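### 4.3 Recording a key-hanging demonstration

1. Set the stand at the back middle of the table. Place the case and the key ring in front of it, within reach of both grippers.
2. Hold one gripper in each hand and start recording.
3. Pick up the ring, hang it on a hook, and open the fingers fully before backing away.

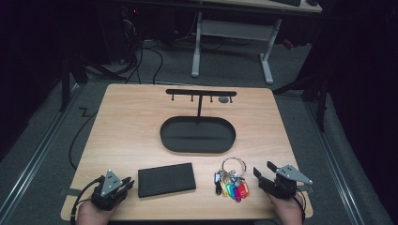 Rizwan Dhanial advises discarding any take in which the ring is regripped more than once.

**Note:** Record 20 takes per hook.

**Caution:** Keep cables clear of the fingers. Stop if a cable pulls tight.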